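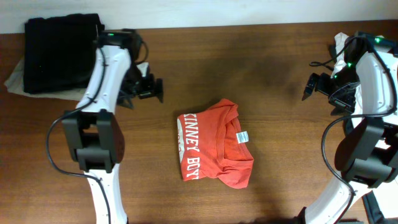

Petra_W replied:
Fold them in thirds first, then down. If you go in half lengthways you get a ridge straight through the middle of the print, and on old prints the ridge is where it flakes.

----

hallamgreen wrote:
Thanks Petra. Thirds is what I was doing with the plain ones, but with the printed tees I keep ending up with the neckline somewhere in the middle of the bundle and the lettering round the side. The red-orange one is a fair example. You can read KINNEY and part of the line under it and that's your lot.

For anyone coming in new, I am moving all the T-shirts out of a wardrobe and into a chest of drawers. I have 50 to get in. The drawers are 47 cm wide inside and there are 2 of them for tops. I want to be able to see which shirt is which without lifting everything out.

----

Petra_W replied:
Is the print on the front or the back?

----

hallamgreen wrote:
Front on most. A few have it on both sides and those can go either way up as far as I'm concerned.

----

oldmangle replied:
Lay it face down. Smooth it from the middle outwards. Bring one side in to the centre of the collar, sleeve folded back on itself, then the other side the same. You now have a long strip. Fold the hem up to just short of the collar, then fold again. Turn it over and the chest is on top.

If the neckline is turning up in the middle, you are starting from the neck end. Start from the hem.

----

dripdry_8 replied:
I'd disagree with folding at all for that many. Roll them. Every tee I own is rolled and I can get a week's worth in a shoebox. Stand the rolls on end and you can see every one.

----

oldmangle replied:
You can see the colour of every one. You can't see the print, and that is what was asked.

----

dripdry_8 replied:
How many red shirts does one person have? Colour is enough for me.

----

Petra_W replied:
Rolling is all right for a suitcase. In a drawer they come undone when you pull one from the middle, and cotton that's been rolled tight for months comes out with a curl at the hem. I did it for a winter and went back to folding.

----

hallamgreen wrote:
I have more black ones than I'd like to admit so colour won't do it for me. 

Tried oldmangle's way on three this morning. Hem first does work. The collar ends up along one edge and the print is mostly on top. The thicker ones still bunch at one corner, usually bottom right.

----

oldmangle replied:
Bunching at one corner is nearly always the sleeve. It has slipped down inside when you folded the side in. Fold the sleeve back so that it lies flat along the edge before you go any further. Press with your hand, don't tug.

----

Eylül Taşdemir replied:
I used to fold for a shop and we had a board for this. You put the board on the back of the shirt just under the collar, fold both sides over it, bring the hem up and slide it out. Every shirt comes out the same width, so the stack stays straight. A large hardback or a piece of stiff card does the same job at home. For a drawer 47 cm wide I would cut the card 22 cm across and have two rows side by side, with a bit spare for getting your fingers in.

Care label: tuck it in before you fold. If it sticks out, it gets caught when you pull the shirt out.

----

hallamgreen wrote:
That's useful, thank you. I have the back of an old picture frame which could be cut down. Does the card width want to match the print? Some of these have lettering right across the chest.

----

Eylül Taşdemir replied:
If the print is wider than the card, the ends of the words will go round the side. You can't avoid that unless you have wider drawers. I would choose the width for the drawer and put up with losing a letter or two.

----

marrowfat replied:
There are plastic folding boards with hinges, Juromell do one and so do Karkitz. I've had the Karkitz one since November. It's fine for adult shirts. It's too big for children's ones and the hinge squeaks. I wouldn't buy it again when card does the same.

----

dripdry_8 replied:
So we're now at cutting up picture frames to put T-shirts in a drawer. Rolls take five seconds each.

----

Petra_W replied:
You've said.

----

knitbag replied:
Can I ask about the prints themselves? I have some where the white lettering has gone cracked and slightly tacky. When they're folded print to print they stick and pull bits off each other.

----

Petra_W replied:
Put a sheet of plain greaseproof between them, or fold so the print is against plain cloth. Wash inside out, cool, and keep them out of the tumble dryer. Don't iron over the letters. It won't mend the cracks but it slows it down.

----

oldmangle replied:
Agree with all that except the greaseproof. I'd use a bit of old cotton sheet. Paper slides about.

----

Petra_W replied:
Mine doesn't slide. They're packed in tightly enough that nothing moves.

----

oldmangle replied:
Then they're packed too tightly. You should be able to get a flat hand in at the end of the row.

----

hallamgreen wrote:
Update. Cut the card to 22 and did the first drawer. Standing them on edge with the fold upwards, not stacked. Both rows fit and I can tell nearly all of them apart. The ones with small prints on the chest don't show at all from above so I've put those at the front of the row where I'll remember them.

8 shirts have gone in the charity bag, mostly ones I'd forgotten I had. Second drawer tomorrow. Sleeve advice was right, by the way, the corners are flat now.

----

knitbag replied:
Which way round is the fold, towards you or away?

----

hallamgreen wrote:
Straight up. Open edges at the bottom of the drawer.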